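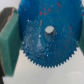 Blue gear with the hub showing, between the green fingers. Wrist camera view.

Wednesday, April 23, 2025

Quick one this week. Got 40 minutes on the phone with the woman who runs data collection at Slanina, the small outfit in Dodton that teaches robot arms to do assembly work. She asked me to leave her name out, company rule, fine. She was eating lunch for part of it. So was I.

The job right now is gears. One arm, a blue gear, a white surface, and an operator guiding the thing by hand through the same move over and over. Each pass gets saved as an example. They had 1,247 of them as of this morning.

"People hear that number and think we're nearly done," she said. "We threw out 200 last week. Operator got into a rhythm and every single grasp came in from the same side. Beautiful grasps. Useless to us."

Why useless? Because the learner copies what it sees. Show it one approach and that's the one it has. So now the operators get a card at the start of the shift telling them where to start the arm from, and they're supposed to stick to the card even when it feels awkward.

"Awkward is good. I want the ones where you come in a bit crooked and have to fix it," she said. "If all I have is perfect runs, the first time the arm is off by a hair it has no idea what to do. It never saw anybody recover."

I asked about mistakes. Do they keep them? Some. A dropped gear gets its own label and goes in a seperate folder. A run where the operator sneezed and hit the pedal goes in the trash. The gray area is when somebody fumbles and then saves it, and there's a standing argument about those. She keeps them. Her boss at Vokholm, the parent company, would prefer she didn't.

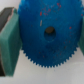

Another view from the wrist. Fine teeth, red flecks, and the round hole in the middle.

The camera rides at the wrist, close in, so what the learner gets is mostly gear and gripper pad. Soft picture, not much to look at. I said I'd expected something sharper.

"Everybody says that. I don't need pretty. I need to know where the rim is and where the fingers are, and I need it the same way every day."

The same way every day is the hard part, by the sound of it. In January they moved benches and the light changed, and the success rate fell off a cliff for a week before somebody worked out why. Now they change the light on purpose. Blinds up, blinds down, a desk lamp dragged over from the office.

Same thinking with the marks on the gear. I asked if they'd clean it up or swap in a fresh one. No. "Parts have specks on them. Parts have scratches. If it only knows a spotless gear then it knows a gear we don't have."

And the people doing it? There are 5 operators, none with a robotics background. One came from a bakery, one from a dental lab. The dental lab one is the best she's ever had. Shifts used to run three hours at the arm, they're down to 17 minutes at a time now with a break after, because she plotted the bad runs against the clock and it was pretty plain where peoples hands got tired.

"You can see it in the data. The approach gets lazy. They start closing the fingers early."

What comes next is a second station, named Sternen after somebody's favorite ski hut, with smaller parts and tighter fits. She's not looking forward to it. More fumbles, more labeling, more arguing over what to keep.

Does she think the arm will get good at this? Long pause, chewing.

"At this gear, on this table, sure. Ask me about the next gear in the fall."

Then she had to go, somebody was waiting on her to sign off the morning's runs.

We use cookies to remember your settings and count visits. By continuing to browse you accept our cookie policy. Accept | Manage preferences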